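Relatório de projeto: barreira à humidade em embalagens flexíveis de snacks
Unidade curricular de Materiais de Embalagem, grupo 2
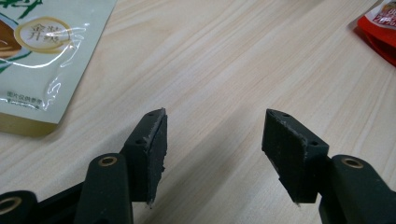

Porque é que uma batata frita perde a textura estaladiça depois de aberta a embalagem?
O amido gelatinizado absorve vapor de água do ar ambiente, a matriz passa do estado vítreo ao estado borrachoso e a fratura deixa de ser frágil.

1. Objetivo
Comparar a absorção de água em produto acondicionado em dois filmes, designados Wikau (polipropileno metalizado) e Clardale (polipropileno simples).

2. Método
Cortaram-se provetes de cada filme e selaram-se em bolsas com 50 g de produto seco em estufa. As bolsas ficaram numa câmara a 85 % de humidade relativa durante 960 horas. A massa foi registada em balança analítica, sempre às 9h00, com a câmara aberta o mínimo de tempo possível. A selagem foi feita por Maarja Rozīte, para reduzir a variação entre operadores.

3. Resultados
O filme Clardale apresentou ganho de massa desde as primeiras leituras, com tendência quase linear. No filme Wikau o ganho só se distinguiu do erro da balança na segunda metade do ensaio. Duas bolsas Wikau foram excluídas por defeito na selagem transversal, detetado com azul de metileno.

4. Discussão
A diferença é coerente com o efeito da camada de alumínio. Não se mediu a permeabilidade ao oxigénio, pelo que nada se conclui sobre a rancificação. A temperatura da câmara oscilou em março, após uma falha de energia, e as leituras desse período constam do anexo B.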